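3.2. Material y preparación de la fibra

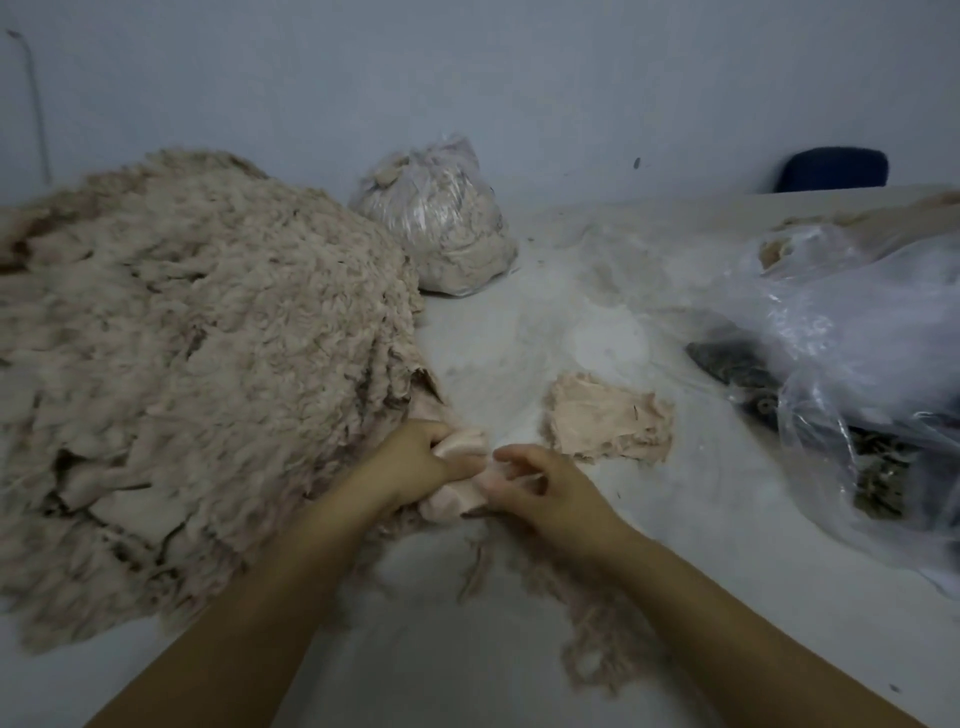
Figura 2. Vellón rizado de color beige sobre la mesa de trabajo y material rosa pálido sujeto con ambas manos.

La lana de partida procede de la finca Quintana, esquila de abril. Oveja adulta, sin separar por edad dentro del lote. Se recibieron 6 sacos, de los que uno se descartó por contaminación vegetal excesiva (cardo, sobre todo, y restos de paja muy metidos en la zona del cuello). Los cinco restantes se abrieron, se quitaron bragas y barriga y se mezclaron a mano en un único montón. Nada de clasificación fina: la idea era trabajar con lo que un taller pequeño recibe de verdad, no con un vellón de concurso.

El segundo material es lana comercial ya teñida, suministrada por Okex en forma de manta cardada. Se usó como testigo en los ensayos de tintura y, en dos series, mezclada con la local. No tenemos datos del proveedor sobre el mordiente original, lo cual limita lo que se puede decir de la solidez en esas series (véase 5.1).

Lavado. Remojo en agua templada sin agitar, una noche entera. Después dos baños con jabón neutro y tres aclarados. Aquí hubo un problema con la primera tanda: el agua del segundo baño entró demasiado caliente y parte de la fibra empezó a apelmazar. Esa tanda se conservó aparte y no entra en los resultados, aunque se menciona en la discusión porque el aspecto final no era malo del todo. Secado en rejilla, a la sombra, volteando por la mañana y por la tarde.

El peso de lana sucia de la primera serie fue de 1015 g. No se repitió la pesada con lana húmeda, que da valores poco fiables y depende muchísimo del escurrido.

Apertura y cardado. La apertura se hizo a mano, mechón a mechón, tirando en el sentido de la fibra. Lento, sí. Se probó también una abridora de tambor prestada por el taller de Sidasholm, pero con esta lana tan rizada rompía las puntas y dejaba neps por todas partes. Cardado posterior con cardas planas de púa media, cuatro pasadas. Para las mezclas se colocaron capas alternas de las dos lanas antes de la primera pasada; con la lana clara debajo el color repartía mejor, impresion puramente visual que no hemos medido.

Mordentado y tintura. Alumbre y crémor tártaro, la misma proporción en todas las series. Baño lento, subida de temperatura en una hora, otra hora mantenida y enfriado dentro de la olla hasta el día siguiente. Los tintes: rubia, gualda y cáscara de cebolla. La cochinilla se descartó al principio por coste y luego por falta de tiempo. En total se prepararon 106 muestras, etiquetadas con cinta de algodón cosida, porque las etiquetas de papel plastificado se soltaban en el aclarado.

Conviene señalar que el agua de red en Quintana es bastante dura y que las muestras de rubia salieron más azuladas de lo esperado. Las tintadas en Sidasholm, con agua de lluvia filtrada, tiran a naranja. No es un hallazgo nuevo. Pero la diferencia entre talleres era mayor que la diferencia entre mordientes ensayados en la prueba previa, y eso obligó a rehacer el diseño y tratar el agua como factor.

3.3. Entrevistas en los talleres

La parte etnográfica se llevó a cabo en paralelo, dentro del proyecto Drarkadari. Visitas de jornada completa, conversación abierta mientras se trabajaba, notas a mano pasadas a limpio la misma noche. No se grabó audio: dos talleres lo pidieron así y se prefirió aplicar el mismo criterio en todos. Preguntas recurrentes: de dónde viene la lana, qué se tira, quién enseñó a teñir, qué recetas se han dejado de usar y por qué.

El precio de la lana sucia salió en casi todas las conversaciones sin que se preguntara. En varios casos el ganadero paga por que se la lleven. También salió el transporte, y el lavado industrial, que exige un mínimo de 4000 kg por lote según nos dijeron en dos talleres; ninguno de los visitados llega a esa cantidad, de ahí que todos laven en casa o compren la fibra ya lavada de fuera.

Las citas se transcriben en el apartado 4 sin corregir, salvo puntación. La versión de las notas utilizada para el análisis es la cerrada el domingo, 11 de mayo de 2025; lo añadido con posterioridad figura en el anexo B y no se ha codificado.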